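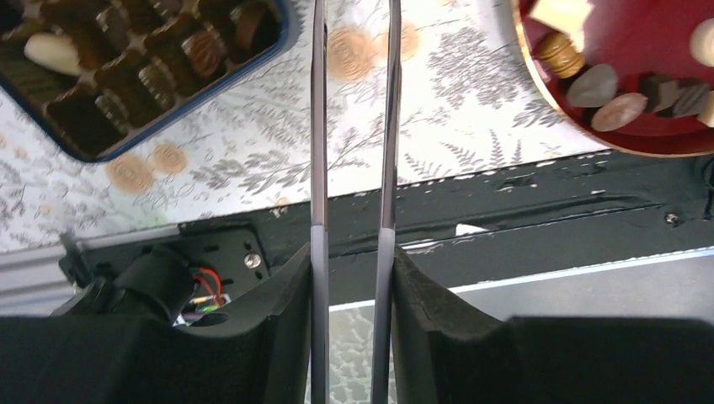

Mantel de estampado junto al borde de la mesa.

Liga regional de balonmano: lo que hay de momento

Rápido, que cerramos el boletín. La federación confirmó el jueves que la fase final se juega en sede única. En Drundden, pabellón grande, todo en un fin de semana. Se acabó lo de ida y vuelta, al menos este curso. Los clubes lo votaron y salió adelante con 2 votos en contra – uno de ellos el nuestro, ya lo sabéis.

Entran los 4 primeros de la tabla. Nosotros, Kurnora, vamos terceros, empatados a puntos con el Keltetti y por delante gracias al average particular. Queda una jornada. Ganando, dentro. Empatando, también dentro, pase lo que pase en los demas campos. Perdiendo, a mirar el móvil.

Alper Duman no llega. El tobillo sigue mal y el fisio no quiere forzar, así que ni banquillo. Vuelve a los entrenamientos en junio, si todo va bien. En su sitio, lo más probable, alguno de los juveniles. El entrenador no suelta prenda.

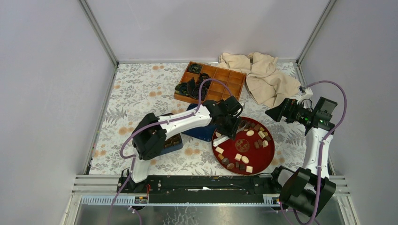

Última modificación de esta página: jueves, 18:40

Entradas para la fase final. Nos tocan 200 por club, ni una más, y primero van los socios. Se recogen en la oficina con el carné, por la tarde. Sobre el autobús: hay lista abierta, falta gente para llenarlo. Si no se llena vamos en coches, como el año pasado, y cada cual que se apañe con el aparcamiento.

El último partido en casa dejó 453 espectadores, la mejor entrada de la temporada. Y se notó, sobre todo en la segunda parte, cuando nos quedamos con uno menos y la grada no paró. Para el sábado que viene nos haria falta otra igual.

El Phí, ya descendido, pide jugar antes por un problema con el viaje de vuelta. Sin respuesta de la federación todavia. Si cambia el horario lo ponemos en la web y en la puerta del pabellón, no hace falta llamar.

Cantera: las infantiles ganaron fuera y siguen líderes. Cadetes, derrota corta, gol en contra en el último ataque. La crónica completa va en el próximo boletín – esta semana no ha dado tiempo.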